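Okay, so last November I asked you lot whether a machine could clear up after tea yet. Have your Lumlow reading handy - we'll start with the table.
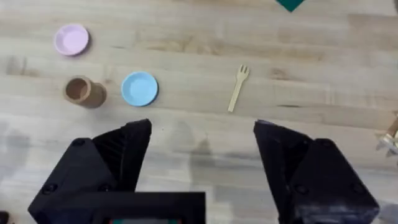
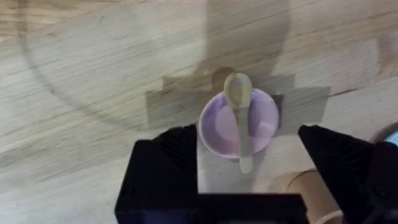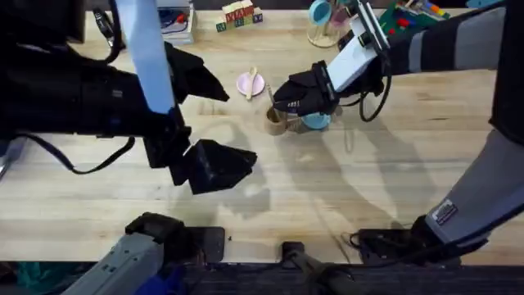
My answer is still "sort of", and I'd give it 2 more years before I trust one with my own kitchen! Picking up a mug is old hat. Thin, flat things are the pain, and that little wooden fork in the first picture is pale on a pale table, so it's hard to see as well as hard to grab. Read Tegan Tautahi's notes on grasping for next class.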